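Project Report: Transfer of Produce from a Refrigerated Cabinet Using a Single Robot Arm
Automation Project Course, Team Flumalby

Team members: Arlindo Lopes, Heloísa Fagundes, Nghĩa Ninh
Faculty supervisor: Svetozár Šťastný

1. Purpose

The course requires each team to define a household or retail task, carry it out with the laboratory arm, and report the results. Team Flumalby chose the removal of single vegetables from a refrigerator-style cabinet and their placement in a basket on a nearby table. The task was approved in January on the condition that the cabinet door remain off during all trials, as door opening had been assigned to Team Zuker.

2. Method

The arm was operated by a team member for the first part of the project, and the recorded motions were then used to train the control program. A total of 423 motions were recorded. Of these, 70 were removed after review by Ms. Fagundes, mostly for long pauses before the grasp or for contact between the wrist and the cabinet wall. The remaining motions were divided into three stages: approach, grasp, and transfer.

The bell pepper was selected as the main test item. It is light, its surface is smooth, and its shape differs from one piece to the next, so that a fixed grasp position could not be used. Early attempts to close the gripper on the stem were abandoned. Later grasps were made across the body of the pepper, with the arm entering from the side and the fingers held close to level. 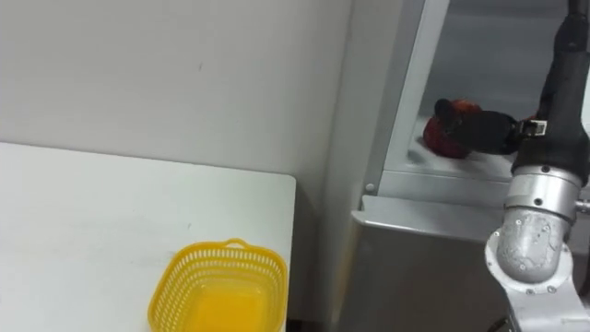
Figure 1. Grasp stage. The gripper holds a red bell pepper on the compartment floor; the yellow basket is on the table at left.

The ledge at the bottom of the compartment opening proved to be the main source of difficulty in the transfer stage. A direct path from the compartment floor to the basket brings the item too low over the ledge. Mr. Ninh therefore added an intermediate point above it, through which the arm must pass before turning toward the table. This lengthened each transfer but was kept for all later trials.

3. Results

The final program was run 170 times. In 23 of these runs the pepper was not delivered to the basket. The team assigned most of the failures to the grasp stage — the fingers closed too high and the pepper rolled toward the back wall. The other failures occurred during transfer, when the item slipped at the turn. No damage to the cabinet was recorded.

Results were weaker for the eggplant, which was tested on one Friday only and is not included in the figures given above.

4. Remaining Work

Mr. Lopes has prepared a revised grasp routine that lowers the fingers before closing. It has not been tested with the full program. The team also recommends that the table position be marked on the floor, as the table was moved twice between sessions and the basket position had to be taught again each time.

The team thanks Normand Morin for his assistance with the wrist mounting and for access to the laboratory in the evening.

Automation Project Course | Contact the course office | All rights reserved | Back to top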